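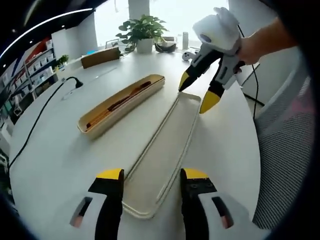 The Norirbridge Table Handling Project is a student robotics project run by the engineering club of Drellgate College. Its members study how a robot can learn small household tasks from movements that a person makes first. They work with hand-held grippers that have two fingers with yellow tips, and the tasks are done on a white oval table with simple objects such as a long cream-colored tray and a shallow oblong box. The project is open to students of all years, and previous knowledge of programming is not required.

History

The project was started by Gearóid Ó Riain, a teacher of mechanics at the college, who wanted to give the club a work that continues during the whole school year. Before this, the club was building one robot for each competition and taking it apart afterwards. The first meeting was attended by 19 students. In the beginning the group was called Tray Club, and this name is still used among older members.

In its second year the project moved from the metal workshop to a room on the upper floor of the Geraghty Building. The metal workshop was considered too noisy for group discussion.

Organization

Members are divided into four teams. Each team chooses one task at the start of the term and keeps it until March. The usual tasks are moving a tray to a marked place, closing a box, and putting a small object into a container. A team which finishes early may choose a more difficult task, but it must first give its written notes to another team, who try to repeat the work only from these notes. According to the club rules, notes that can not be followed are returned to the authors for correction.

New members spend the first two meetings only with the hand-held gripper. They practice to approach an object slowly, to close the fingers without pushing it, and to let it go. Many beginners move too fast, and their recordings are not kept. After this period they join a team and also learn to sort recordings and to mark where a task begins and ends.

Drollia

Drollia is the yearly contest of the project. It is held on 6th December in the college dining hall and is open to visitors. Each team shows its task with its robot arm, and the objects are put in positions which the team did not choose. Points are given for finished attempts, and points are taken away if an object falls from the table. The highest result until now is 92 points, reached by a team whose task was to move a tray. The winning team keeps a painted wooden spoon until the next contest.

Related activities

The club lends its older grippers to two local schools during the spring term. It also keeps a printed handbook, which is revised by the students each summer. The chapter about cables was written again after several members complained that it was longer than the chapter about grasping.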